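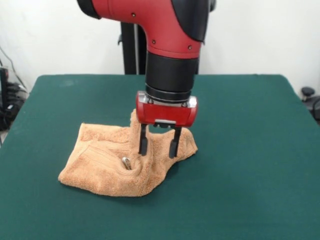 Chapter 6
Evaluating a Commercial Handling Kit

Learning objectives

After completing this chapter, the student should be able to:
read a supplier's data sheet for a parallel-jaw gripper kit;
explain why cloth is harder to grasp than a rigid part;
plan an acceptance trial and record its results.

6.1 The purchase decision

A towel on a felt-covered table presents a gripper with few of the features it can rely on in a box or a bottle. Its outline changes with every fold, and two straight fingers pressed into the pile may close on one layer or several. A buyer who tests a kit only on rigid blocks will learn little about its value in a laundry or a hotel supply room.

This chapter follows the review of one such product, the Drorby handling kit, offered by the supplier Ular. The review was carried out for Vilela, a linen service, by Judite Nogueira and Valter Teixeira, and their report is dated 25/02/2022. The kit was offered with gripper, mounting collar, control software and 40 hours of operator training. A service contract was priced separately.

6.2 Terms used in the review

Grasp attempt: one complete closing of the fingers on the item, whether or not the item is lifted.

Trial set: a fixed group of attempts made with the same item and settings. The reviewers used sets of 60.

Foreign object: any hard item lying in or under the fabric, such as a key. Foreign objects are recorded separately, as they can damage both the fingers and the cloth.

The full review comprised 3,084 grasp attempts. Section 6.3 sets out the procedure for a single trial set, and Section 6.4 compares the reviewers' findings with the claims made in the supplier's offer.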